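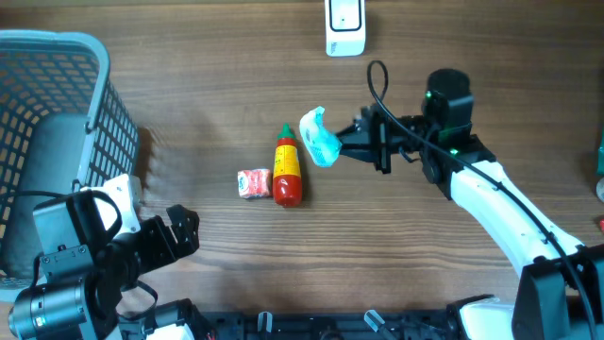 Kanchan Mishra talks about groceries the way other people talk about their kids. She has favorites, and she has ones that keep her up at night. "Bottles are sweethearts," she told me, about four minutes after I walked into the lab at Tiwari. "A hot sauce bottle just lies there and lets you pick it up. A pouch is a different animal!" She was watching the right arm hold one, a light-blue and white thing all twisted up between the black fingers, with the red bottle and a little red-and-white package still on the table and the gray-blue basket tipped over on its side at the left. Getting soft, crinkly stuff into that basket is pretty much her whole life right now, and I have to say that after an afternoon with her I was hooked too.

The project is called Pelline, and it's a way of teaching two-armed robots to pack mixed items from people's demonstrations. Lots of labs do that. What got me on the train was the part Mishra and her labmate Jitendra Chaudhary added, which they call regrasp labeling. When a person steers the arms through a task, they fumble. They pinch a bag by the corner, feel it's wrong, let go and try again. Most groups throw those runs out and train on the clean ones.

"We did that too, for months," Chaudhary said. "We had this gorgeous data set where nobody ever messed up. And the robot would grab a pouch badly and then just carry on, very confident, holding nothing." He mimed it for me, an arm sweeping proudly through the air with an empty hand. He's good at it.

So they went back and kept the fumbles. All 1508 demonstrations went into the new set, clean and messy together, and for each messy one somebody marked the moment where the person gave up on a grasp and the moment where the next one began. The robot learns to copy the second try and the letting go in between, and the bad pinch itself gets left out of what it's asked to imitate.

I asked who did all that marking. Long pause. "Kenza," they both said.

Kenza Abdel Hamid joined as a student in September and did most of the labeling in her first weeks. She was cheerful about it. "You start to see people's personalities," she said. "Alfie always lets go too early. Kanchan hangs on way past the point where it's hopeless." (Mishra, from across the room: "It's called commitment.") Abdel Hamid got so used to spotting the give-up moment that she began noticing it in the fingers before the item had slipped at all, a tiny stall, and she thinks that stall might be something the robot could learn to spot too. That's her own side project now and I'd love to hear how it goes.

The result they're proudest of is a small one on paper. They tested on 20 pouches and wrapped snacks the robot had never been trained on. With the clean-only training, it got 5 of them into the basket. With the fumbles put back in, 15. Same arms, same model, same amount of training time. "I made Jitendra run it again," Mishra said. "I thought we'd left an old pouch in the test pile." They hadn't. The second round came out the same.

It doesn't fix everything, and they were quick to tell me so. Hard items barely changed, as they were already easy. Very floppy bags, the nearly empty kind, still beat it. And there's a funny new problem where the robot sometimes lets go of a perfectly good grasp, as if it had doubts. Alfie Blackburn, who runs the hardware side, calls this "the second-guessing" and has strong feelings about it. "It had the thing! It had it!" he said, replaying one for me on his laptop. They've cut it down by showing the training more examples of good grasps that end in a good drop, and Blackburn says it still happens more than he'd like.

He also had plenty to say about fingers. He has gone through four shapes for the gripper tips, and he's fussy about how much the pouch is allowed to bunch up between them. Too smooth and it slides out. Too grabby and it won't come off over the basket, so you get an arm shaking a snack bag like a wet dog. I laughed, he didn't.

I wanted to know why the basket goes on its side. Mishra said it's partly so the arms can come in low from the middle of the table, and partly that tipped over is just harder to aim for. "If it's standing up you can drop things in from above and feel very clever," she said. "I want it to have to reach."

Next up is cloth. Chaudhary wants dish towels, Mishra wants socks, and they'd been going back and forth on it for most of lunch. There was also some talk of trying the labeling trick on fumbles from the robot's own runs, with no person steering, and Abdel Hamid has already asked for someone else to share the marking this time.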